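3.2 Collecting the household examples

The Wanencombe set was recorded in ordinary homes in and near Cáceres between March and 29th July. We wanted examples of short chores done with both hands, from the point of view of the person doing them, so that a two-armed robot could later be trained on the same view. Each person wore a Zekovix head camera and was given a card with the name of a chore and nothing else. We did not tell them how to stand, which hand to use first or how fast to work. The full set holds 577 recordings from 30 homes. Kitchens make up the largest share and bathrooms the smallest, mostly because bathrooms are small and people turn a lot in them. 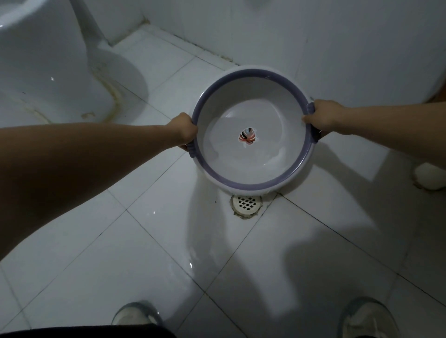
Labels were added after recording, in two passes. In the first pass a labeler marked the start and end of each hold, meaning any stretch of time in which an object is supported only by the hands. In the second pass a different labeler marked the contact points for each hand. Wide, shallow objects such as basins and trays took the longest. A basin can have its own handles and still be held by the rim, with the fingers curled over the edge and a handle right beside them, so we label where the fingers are and ignore where the maker meant them to go. Where the two passes disagreed on a contact point, a third labeler chose between them.

Lighting was left as we found it. Early tests in our own lab at Miltden had used two lamps and a plain floor, and a model trained on that footage did poorly as soon as it saw glossy tile. It tended to treat bright spots on the floor as small objects — and, less often, to treat the wearer's shadow as the edge of a mat. Adding footage from real homes reduced both errors, but did not remove them.
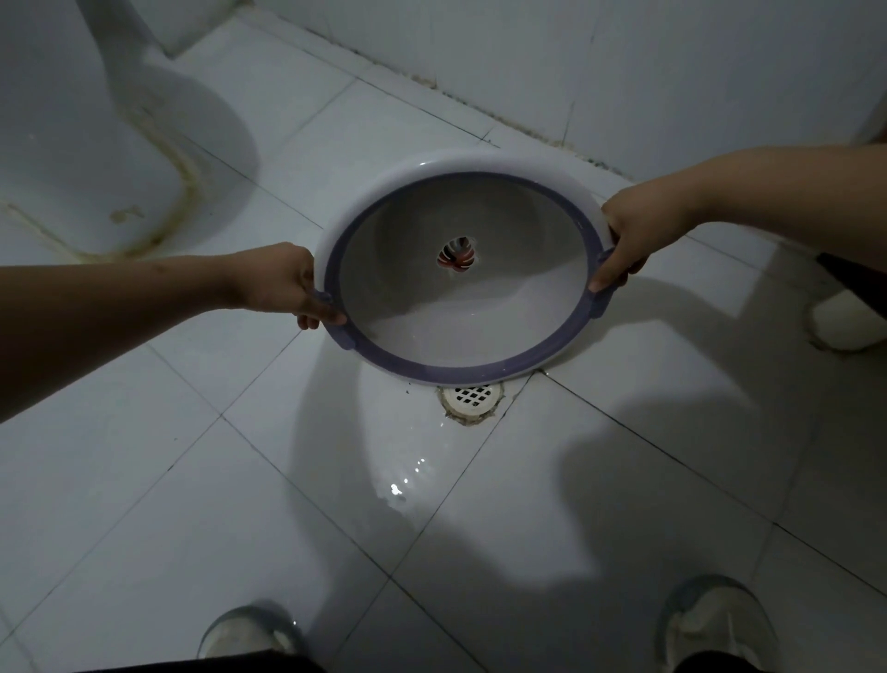
We also kept recordings in which the wearer's feet and legs come into view. An earlier version of our pipeline masked them out. That saved some labeling time, but it took away a useful cue, as the feet show how the body is placed with respect to the object. The robot has no feet, and we expected the mismatch to hurt. In our tests it made no clear difference after the first 1000 training steps, so the mask was dropped.

Liquids are treated as a separate class. A held container is labeled "filled" if water can be seen inside it at any point in the hold, and moving water gets a second tag. Objects seen through moving water are outlined only loosely, and their outlines are left out of the scoring.

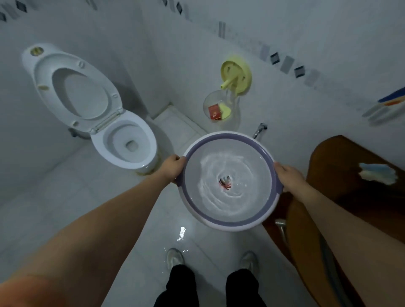 Figure 3. Two-handed hold of a filled basin, head camera view. The water is tagged as moving; the red-and-white object at the center is outlined loosely.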